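Handheld gripper trial: your questions
Oct 9, 2019
By Stella Mfaume

Quick answers, same ones I keep typing into email. Will tidy up later.

What are we comparing?
Two handheld grippers. The Fondcombe pair (old, in the building since May) and the Sastix pair (new). Same board, same tasks, same people holding them. Arms come after.

Why handheld first and not on the arm?
Faster. You find out in ten minutes if the jaws are wrong for a part. On the arm it takes a morning, plus Mutua has to redo the mount.

Which tasks?
Four of them. Shift a divided box, pick up a thin part, pass from left to right, put a lid on. Sheet is taped to the cabinet door. Do them in the order on the sheet please, not your own order.

How many runs do I owe?
90 per pair, per person. Doesn't have to be one sitting. Bad runs count, don't delete them. Mark them B and carry on.

Do both hands have to be doing something?
No. For the box task one gripper works and the other waits, jaws open, off to the side. Keep it over the board though. If it drifts out past the wood edge the tracking gets jumpy and we lose the run.

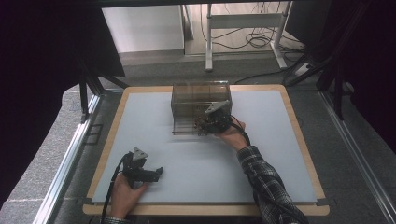 Box task, right gripper on the container, left one waiting.

What are the gray triangles for?
Tracking. The head camera needs to see them. Don't cover them with your fingers, don't peel them, don't "straighten" them. If one gets knocked tell Obadia and stop, every run after that is junk untill it's recalibrated.

Can I use the clear box instead of the brown one?
Not for scored runs. We started with brown, we finish with brown. Tinted see-through plastic is a pain for the camera and we want to know how much of a pain. Clear box is a seperate test, later.

Sleeves?
Whatever you like as long as the cuff stays off the marker. Long is fine. Run the cable back along your arm or straight down past your wrist, just not across the board.

Which pair is winning?
Too early. So far: Fondcombe closes softer and is nicer on thin walls. Sastix has better reach, but the trigger is stiff and Tumaini's thumb gave up after an hour. Slip numbers not in yet. Total is 443 scored runs as of this morning, target is 1000, so don't ask me again this week.

Tracking dropped out, what now?
Check the cable at the back of the gripper first. Then the one at the controller. Then restart the logger, NOT the whole machine. Restarting the machine wipes the camera offsets and Deolinda has to come down and do them over. She is at Zituvstead most afternoons, so that's your day gone.

Can I move the board to get a better reach?
No. Move yourself. Board is bracketed to the rails and the offsets depend on it. If it feels loose say so, dont tighten it.

Are the curtains needed?
Yes, leave them closed. Glare off the plastic was ruining the early runs.

Do the results carry over to the arm?
Partly. Jaw shape and grip width, yes. Speed, no, people are a lot faster than our arm. Force is the open question, Obadia has a load cell on order for that.

Where do I write comments?
Last column of the run sheet. Short. "Felt weird" is no use, say which jaw and which task.

Who do I ask?
Sheets and scheduling, me. Calibration, Obadia. Mounts and screws, Mutua. Camera, Deolinda, before lunch.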